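4. Vormachen mit den Handgreifern

So, die Greifer sind geladen, der Rechner läuft, und wenn ihr Kapitel 3 brav durchgearbeitet habt, blinkt auch nichts mehr rot. Jetzt kommt der Teil, der mir am meisten Spaß macht: Wir zeigen dem Roboter, wie man Wäsche zusammenlegt. Ihr nehmt in jede Hand einen Greifer und macht die Arbeit damit selbst, ganz normal, an einem Ort, an dem man so was eben macht. Bett, Sofa, Tisch, alles recht. Was ihr nicht braucht, ist der Roboterarm, der bleibt bei Stavros in der Werkstatt und bekommt die Daten später.

Diese Fassung gilt ab Donnerstag, 9. Juni 2022. Wer noch den alten Ausdruck mit dem Pedal hat: bitte wegwerfen, das Pedal gibt es nicht mehr.

4.1 Vor der ersten Aufnahme

1. Uhren, Ringe und lange Ketten ablegen. Ich bin mit einem Armband im Gestänge hängen geblieben und musste danach neu kalibrieren.

2. Beide Greifer einschalten, erst links, dann rechts. Die Software (bei uns heißt sie Jendlow, fragt bitte Vesna, wieso) meldet sich mit zwei kurzen Tönen.

3. Beide Greifer dreimal ganz öffnen und ganz schließen. Langsam! Wer hier hudelt, hat nachher eine falsche Nullstellung und merkt es erst beim Durchsehen.

4. In Jendlow die Aufgabe auswählen, also zum Beispiel »Oberteil langarm«, und einen neuen Ordner anlegen. Bitte keine eigenen Namen erfinden, wir hatten schon »test_neu_neu2«.

5. Das Kleidungsstück flach auslegen, Ausschnitt von euch weg. Kleine Falten dürfen bleiben, der Roboter soll ja nicht nur gebügelte Hemden kennen.

Hinweis: Speicherplatz prüfen. Unter 13 GB frei würde ich gar nicht erst anfangen.

4.2 Ein Durchgang

1. Aufnahme starten und einen Moment still halten, bis der Ton kommt. Erst dann losgehen mit den Händen.

2. Mit beiden Greifern an den Stoff heran, Finger leicht geöffnet. Ich setze die Fingerspitzen gern kurz auf dem Stoff ab, bevor ich zugreife, dann wird die Bewegung ruhiger.

3. Einen Ärmel fassen und zur Mitte legen, loslassen, dann der andere. Die Reihenfolge ist euch überlassen, aber bleibt innerhalb einer Serie dabei.

4. Den Saum fassen, mit beiden Greifern gleichzeitig, und nach oben zum Ausschnitt klappen. Wenn euch eine Ecke wegrutscht: einfach noch mal greifen und weitermachen. Solche Korrekturen sind Gold wert, die will ich haben!

5. Beide Greifer öffnen, zurückziehen, still halten, Aufnahme beenden.

Achtung: Niemals mit der bloßen Hand nachhelfen, auch nicht mal eben schnell mit dem kleinen Finger. Der Roboter hat keinen kleinen Finger. Ist es doch passiert, den Durchgang als »verworfen« markieren und neu starten.

Achtung: Zwischen den Greiferarmen ist genug Platz für eine Fingerkuppe. Nicht hineinfassen, solange das Gerät an ist.

4.3 Was bei Fleece anders ist

Fleece ist mein Lieblingsstoff und zugleich der, bei dem am meisten schiefgeht. Er ist dick, er federt, und auf einer weichen Decke drückt man gern zu tief und hat plötzlich zwei Lagen zwischen den Fingern, nämlich das Oberteil und die Decke darunter.
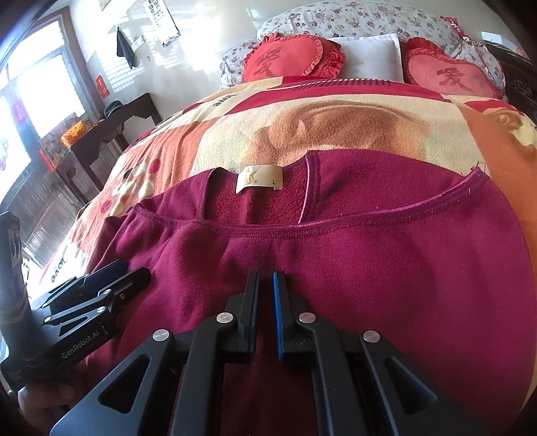
Also: flach ansetzen, wenig Druck, und nach dem Schließen erst ein kleines Stück anheben, bevor ihr zieht. Hebt sich die Unterlage mit, wieder öffnen und neu greifen. Am Kragen ist Vorsicht angesagt, die Naht trägt auf und der Stoff springt dort gern wieder hoch. Ich fasse lieber ein Stück daneben, an der Schulter. Yusri schwört darauf, direkt die Kragenkante zu nehmen, und seine Durchgänge sind auch brauchbar, probiert es also ruhig aus.

Räumt die Umgebung bitte nicht extra leer. Kissen, bunte Decken, Licht vom Fenster, das darf alles so bleiben, wie es im Alltag eben ist. Nur während einer laufenden Aufnahme keine Sachen umstellen.

4.4 Wie viele Durchgänge?

Pro Kleidungsstück 26, dann wechseln. Für die Aufgabe »Oberteil langarm« wollen wir insgesamt auf 400 gültige Durchgänge kommen, verworfene zählen nicht mit. Macht Pausen, die Unterarme werden schneller müde, als man denkt, und müde Hände zittern.

Zum Schluss den Ordner auf »Ridside« hochladen und Radka kurz Bescheid geben. Bricht das Hochladen ab, steht meistens Fehler 466 da, dann hilft ab- und wieder anmelden. Die Greifer danach ausschalten und an die Ladekabel hängen, siehe 3.2.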